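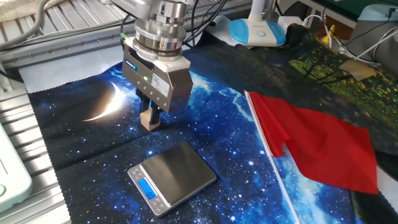

Areeba Rind asked whether a pocket scale can be trusted on a cloth surface, having had three different readings from the same block in one evening. It can, provided the cloth is flat and the scale is zeroed where it will be used. The procedure below covers weighing small blocks and similar light pieces on a platform scale.

What you need
A pocket scale with a capacity of 500 g
A 50 g check weight
The pieces to be weighed
A notebook

Preparing the surface
1. Smooth the mat from the center outward. A fold under one corner of the base tilts the platform and lowers the reading.
2. If a second cloth lies under the mat, place the scale where the layers are even. Do not straddle an edge.
3. Press lightly on each corner of the base. If it rocks, move it.
4. Keep flags, pens and other loose items clear of the platform.

Zeroing and checking
1. Switch on with the platform empty and wait for the display to settle.
2. Press tare if the display shows anything other than zero.
3. Place the check weight in the middle of the platform. Recalibrate if the result differs by more than 0.1 g.
4. Remove the weight and confirm that the display returns to zero.

Weighing
1. Lower the block onto the center of the platform. Dropping it can shift the zero point.
2. Let go completely before reading. Any contact from above changes the result.
3. Record the figure once it has held steady for three seconds.
4. Lift the block straight up and check zero again.
5. Repeat twice and use the middle value.

Pieces wider than the platform must not touch the base or the mat. Set a light tray on the platform, tare it, and weigh the piece on the tray. The tray counts toward the capacity: with a 43 g tray, do not load more than 457 g.

Switch off and store the scale with nothing on the platform.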